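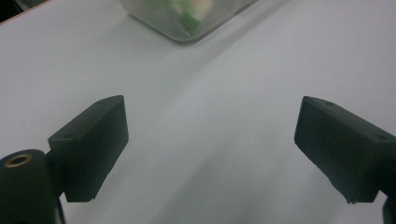
Culness Secondary Packaging Records: data card

This is the data card for the Culness set, a table of pallet and shrink-pack records from the Kinnear bottling hall. It covers film weight, pack format and pallet pattern for returnable and one-way bottles. Read it before you use the numbers in a report or send them to a supplier.

Status

In use. The column names are settled. The notes field is still being cleaned up and may change between releases.

What is in the set

The main file is packs.csv, with 2418 rows. One row is one pallet checked at the end of the line before it goes to the warehouse. A second file, formats.csv, lists the pack formats the hall can run, including a few that are set up on the machine but were not packed while the records were being made. Both files are comma-separated, with a header row and UTF-8 text.

Columns in packs.csv

pallet_ref: internal number, unique, no meaning beyond that
format_code: matches the code in formats.csv
bottle_type: returnable glass, one-way glass or PET
film_grams: shrink film per pack, in grams
tray: y or n, whether the pack sits on a cardboard tray
pad: y or n, whether there is a layer pad between tiers
wrap_turns: turns of stretch wrap on the finished pallet
shift: early, late or night
notes: free text typed by the operator

Empty cells mean the value was not written down. They do not mean zero. This matters most for wrap_turns, where a real zero is used for pallets that went out with a reusable hood in place of wrap.

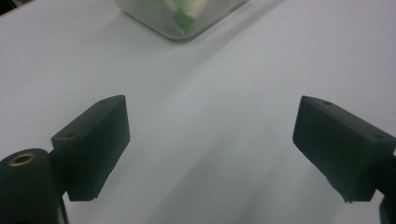
Lillance Beverages | Packaging Development Department

How the records were made

Operators filled in a short form at the palletizer. Film weight was measured by cutting the film from one pack per pallet and weighing it on the bench scale in the line office. The other fields were read from the machine panel or checked by eye. Forms were typed up at the end of each shift and merged into one file every month.

Pallets rejected for leaning or torn film are left out. If you want to study rejects, this set will not help you, and the reject log is kept by the warehouse.

Known problems

The bench scale was replaced in November. The old one rounded to the nearest two grams and the new one to the nearest gram, so a small step in film_grams at that point is an effect of the scale. There is no column marking the change. Pallet references starting with K2 were all weighed on the new scale.

Night shift has fewer rows than the other two. The hall ran nights only when orders called for it, and some of those forms were lost before they could be typed up.

Format 17 was renamed partway through. Older rows used the code 17A for the same pack. These have been merged, but the old code still turns up in the notes field.

A handful of PET rows show a tray and no film. They are correct. The packs were held by a cardboard sleeve during a trial of the Arach sleeving unit, and the sleeve weight was not recorded.

Suggested use

The set works well for comparing film use between formats and for checking whether a lighter film changes the number of wrap turns needed. It can also be used to estimate film per thousand bottles if you join it to formats.csv and take the bottle count from there.

It should not be used to work out total packaging weight. Caps, labels, glue and the pallets themselves are not covered. It also says nothing about what happens to the packs in transport or in the store.
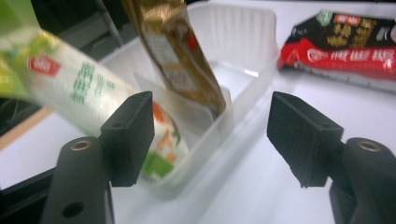 Can I compare film_grams between glass and PET packs directly?
Only within the same pack size. Join to formats.csv first and group by bottles_per_pack, then compare. A six-pack and a twelve-pack take very different amounts of film whatever the bottle is made of.

Loading the files

Read pallet_ref and format_code as text. Several codes begin with a zero, and spreadsheet programs will drop it if the column is read as a number. The join on format_code will then fail for those rows without any warning.

Changes

Release 3: merged 17A into 17, fixed shift names that had been typed in mixed case, added the pad column.
Release 2: added formats.csv, removed duplicate pallets.
Release 1: first file, Kinnear hall only.

Access and contact

The files are on the department share in the folder culness. They may be used inside the company and passed to film suppliers under the usual agreement. Remove the notes field before sending anything out, as some entries include operator initials.

Corrections go to Callum Pollock in Packaging Development. Give the pallet_ref and the value you think is right.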